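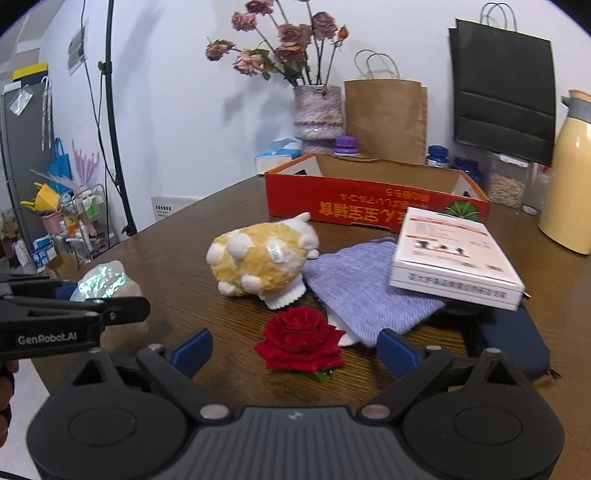 Pravesh Mtshali wrote in after the July version of this page to say that his policy learned to hover over soft objects and never close on them, and that he would like the section on contact to come before the section on quantity. He is right about the order, and the page has been rearranged accordingly. The commands are unchanged except where marked.

This guide covers recording two-handed demonstrations with hand-held grippers for a table-clearing task: pick up one object from a mixed table, put it in an open box, release. It assumes that Pevaso is installed, that both grippers are paired, and that the data will be trained in Irkano. The target arm at our end is Ra. Recording by remote control is dealt with at the bottom.

## 1. Write the task down first

One sentence, with a start state and an end state. Ours reads:

> Both grippers open and clear of all objects. One object is lifted from the table and released inside the open box. Both grippers open and clear again.

If two operators read the sentence and do different things, rewrite it. Decide now which hand may do what. We let either hand pick, and the other hand may steady the box or the object. Passing from hand to hand is a separate task with its own sentence and its own folder.

## 2. Lay out the table

Use a real, untidy table. A set built only from rigid blocks gives a policy that handles rigid blocks. Mix the following:

- something that changes shape when gripped (a crumpled plastic bag, a folded cloth)
- something soft that springs back (a plush toy)
- something thin or fragile (an artificial flower)
- something flat and stiff (a carton)
- background clutter that is never picked, such as a vase or bottles at the back

Let some objects rest on others. A carton lying on a cloth has to be picked without dragging the cloth, and the demonstrations need to show how.

The box stays open side up. It does not matter what is printed on it or which way up the print is. Move it between blocks of recordings, never during one.

## 3. Calibrate

1. Put both grippers on the table with the fingers fully open.
2. Run `pevaso calibrate --pair`.
3. Close each gripper fully, with nothing between the pads, when prompted.
4. Open fully again.
5. Check that the reported width returns to the same open value on both sides.

Repeat after any battery change and after any knock hard enough to notice. If the open values differ between left and right, clean the joints and start again. Do not correct the offset in software. Irkano applies its own correction on import and the two will add up.

## 4. Make contact properly

Approach with the fingers open wider than the object needs. Hold the wrist angle for the last part of the approach and change only position. Stop when the object is between the pads. Close at a steady rate. Lift only after the width reading has settled.

Hovering, as in Pravesh's case, usually comes from the operator hesitating above the object while deciding where to grip. The recording then contains many samples of an open gripper near an object and few of it closing, and the policy copies the common case. Decide on the grip before pressing record.

Soft objects need more closure than they look as if they need. With a thin plastic bag the pads should gather the material, with part of it bulging above the fingers.

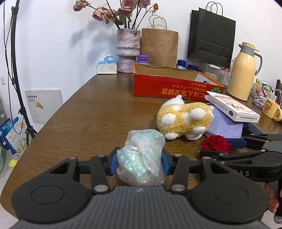

Keep closing until the width reading stops changing, then hold for a moment before the lift. A bag that is pinched at one fold will often slip out on the way to the box. If that happens, do not regrip in the air. Let it fall, open, retreat, and begin the approach again in the same recording. A recovery of this kind is worth keeping. Tag it `recovery` so that it can be weighted separately.

For the flower, grip the bloom from the sides with the least closure that holds it. For plush, grip the body and leave the tags and ears alone.

The idle hand needs attention too. Keep it in view of the working gripper's camera when it is doing something useful and still when it is not. Drift in the idle hand is learned as faithfully as anything else.

## 5. Record

```
pevaso record --task clear_table --hands 2 --tag layout_a
```

Wait for the tone, perform the task, return to the start state, then press stop. Trim nothing by hand at this point. Pevaso marks the still periods at each end and Irkano drops them.

Change the layout after every nine recordings. Move the objects, the box and your own standing position. Swapping two objects does not count as a new layout.

Our current set at Plelurora has 109 accepted recordings. That was enough for Ra to clear soft items from layouts it had not been shown, though it remains poor at cartons lying at an angle to the table edge.

## 6. Review and reject

```
pevaso review --last
```

Reject a recording if any of these apply:

- tracking was lost on either gripper while an object was held
- the operator's free fingers touched the object
- the start or end state does not match the sentence in section 1
- the box was moved by anything other than a gripper

Slow recordings are fine. Clumsy but successful ones are also fine in small numbers. Rejected files go to `rejected/` with a reason code and are kept until the next training run.

## 7. Remote control instead

The same task can be shown by driving the arm directly:

```
pevaso teleop --arm ra --task clear_table
```

Joint limits and reach are then respected from the outset, and nothing has to be filtered for poses the arm cannot hold. Against that, it is nearly 5 times slower in our hands, and operators tend to grip harder when they cannot feel the object. We use it to fill gaps: if the import log shows a group of hand-held recordings dropped as unreachable, repeat those layouts by remote control and tag them `teleop`.

Do not mix both methods in one folder. The timestamps are taken from different clocks.

## Changes

11th October: contact section moved up, `recovery` tag added, `--pair` now required for calibration.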